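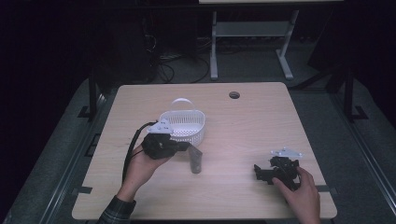

Work and Labor > Automation > Hand-Guided Demonstration Work

Hand-guided demonstration work, known at most sites as "gripper work" and on pay slips as something longer, is a form of employment in which a person handles ordinary objects through a pair of hand-held grippers so that the movements can be used to teach a machine. The worker picks up a cup or sets it in a basket, then does it again. It belongs to the small family of jobs created by automation before automation has had a chance to remove them.

Background

Teaching a robot by writing out every motion is slow, and the results are brittle. An older approach, in which an operator steers the robot from a distance, gives better motions but ties up one expensive robot for every operator. Hand-held grippers leave the robot out of it for the time being. The operator wears or holds the parts that matter, and the arm that will someday do the task can be in another building, or still on order.

Among the first workplaces to build a regular shift around the method was the Eltmont returns center, a warehouse that sorts household goods sent back by customers. Its project, named Trerar after a street near the loading dock, began one February with 2 stations and a rota drawn from the sorting floor. The equipment and the task sheets came from Purba, an outside contractor whose instructions were admired for their layout.

The work

An operator stands at a table with a gripper in each hand and works through a task sheet. Most tasks are domestic and short. The objects tend to be light, cheap, and easy to replace, and new hires are often surprised to find that their first day of work with robots involves no robot and a good deal of kitchenware.
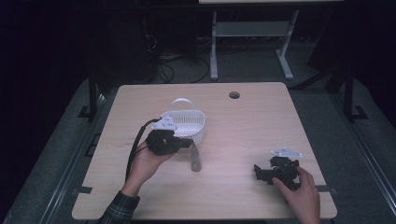
A full shift at Eltmont was set at 40 task sheets, later lowered after it was found that operators in the last hour had begun to move like people who wanted to go home. The machine, it was feared, would learn this too. Breaks were lengthened, and the sheets were reshuffled so that the fiddly tasks fell before lunch.

Cables are the most common complaint. Experienced operators develop a habit of keeping the slack on the outer side of the wrist, and pass it on to beginners along with advice on shoes. The second most common complaint is the grippers themselves, which do with two jaws what a hand does with five fingers and no thought at all. Operators report that after a few weeks they start to approach their own coffee mugs from the side.

Effects on staff

The change most often mentioned by workers is in what counts as a mistake. On the sorting floor, a dropped item was a small loss and was treated as one. At the stations, a drop followed by a clean recovery may be kept and even valued, while a perfect run done in an odd order is thrown out. Several sorters with excellent records found this hard to take. Others, long known for dropping things, did rather well.

Pay was a slower matter. Operators were first kept on the sorting rate, on the grounds that they were still picking things up and putting them down. After 2 rounds of talks a separate grade was agreed, with a premium for those who train beginners. The question of whether a worker should have some claim on motions copied from them was raised at both rounds and postponed at both.
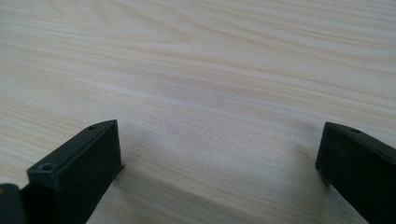 Reviewing grew into a job of its own. Reviewers watch recorded runs, a fair share of which show a stretch of tabletop and very little else, and mark where each task starts and stops. The work suits patient people. At Eltmont it was first offered to staff who could no longer stand for a full shift, and it soon had a longer waiting list than the day supervisor's parking space.

Spread and criticism

A second site, at Berthorpe, took up the method the next year and hired operators directly, with no time on the sorting floor. Supporters say this spares the new staff a number of bad habits. Critics, many of them from Eltmont, say the bad habits were the skill. Both sites have kept their human sorters so far, and management at each describes the sorters as essential, a word the sorters have learned to listen to closely.

See also: Returns processing; Piece rates; Job grading; Repetitive strain

1258 shares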